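About Tallari

Tallari Calibration is an independent laboratory that tests and calibrates weighing and volumetric equipment for trade, industry and research customers. The company has operated since 2000 and is privately owned. Our laboratory and office are in the Fovetti building on Zokstead Road, with customer parking at the rear and a loading door on the lane side.

What we do

The bulk of our work is the calibration of non-automatic weighing instruments. These range from analytical balances reading to a tenth of a milligram, through bench and counter scales, to platform scales used in warehouses and produce sheds. We also calibrate reference masses, piston pipettes, burettes and glass volumetric flasks.

Work is carried out either in the laboratory or at the customer's premises. Balances are best calibrated where they are used. A balance that is moved after calibration, even between two benches in the same room, will usually need adjustment, and the certificate will no longer describe how it behaves. For this reason we prefer on-site visits for anything reading to one milligram or finer. Pipettes and masses should be sent to the laboratory, where temperature and humidity are controlled and logged.

We don't sell instruments and we take no commission from those who do. Minor repairs such as levelling feet, draught shield doors, load cell stops and display cables are done on the spot with the customer's approval. Anything larger goes back to the manufacturer's service agent, and we will recalibrate on return.

How we work

Each calibration of a weighing instrument covers repeatability, eccentric loading, linearity over the working range and, where the customer asks for it, hysteresis. Readings are taken as found before any adjustment is made, and again as left. Both sets appear on the certificate. Customers who run a quality system will need the as found readings to judge whether earlier results were affected.

Pipettes are tested gravimetrically at 3 volumes unless a different protocol is ordered, with evaporation and air buoyancy corrections applied. Tips must be supplied with the pipettes. A pipette calibrated with one make of tip and used with another can be outside tolerance without any fault in the pipette itself.

Measurement uncertainty is stated on every certificate together with the coverage factor. We do not issue a pass or fail statement unless the customer has given us a tolerance in writing beforehand, and the decision rule used is then printed beside the result.

Laboratory conditions

The mass room is held at a nominal 20 degrees Celsius. Customer masses are left to settle in the room overnight before comparison, and larger pieces for 26 hours or longer. Balances stand on stone tables isolated from the floor slab. The pipette room is kept at a higher humidity to limit evaporation and has its own entrance, so that work can go on there without disturbing the mass room.

Background

The business was set up to serve grain buyers and feed mills, and that work still makes up a fair share of the on-site program. Laboratory balances were added after we took over the customer list of Bùi Scale Service, whose job cards we still hold. Historical records for instruments on that list can be supplied on request, provided the serial number is known. There are 339 such instruments on file, a number of them still in service.

The mass room was rebuilt in February and has been in full use since. Certificates issued while the work was under way were produced under temporary arrangements at the same address, and carry a suffix T after the certificate number. They are valid in the ordinary way.

Turnaround and bookings

Normal turnaround for laboratory work is 4 working days from receipt. Reference masses take longer because of the settling period. On-site visits outside the metropolitan area are grouped into regional runs, and the travel charge is shared among the customers on each run. If your site has induction requirements, please send them when booking.

Equipment must be clean on arrival. Instruments that have been in contact with biological, radioactive or toxic material need a signed decontamination form, and will be held unopened until we have one. Colour-coded labels are fixed to each instrument on completion, showing the date of calibration and the certificate number. A due date is shown only if the customer nominates an interval.

Page last revised May 2024. 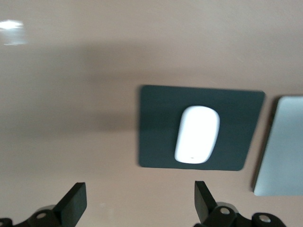 Certificates are sent as PDF files to the address on the order. Printed copies can be posted for a small charge, and replacements are available for the life of the record.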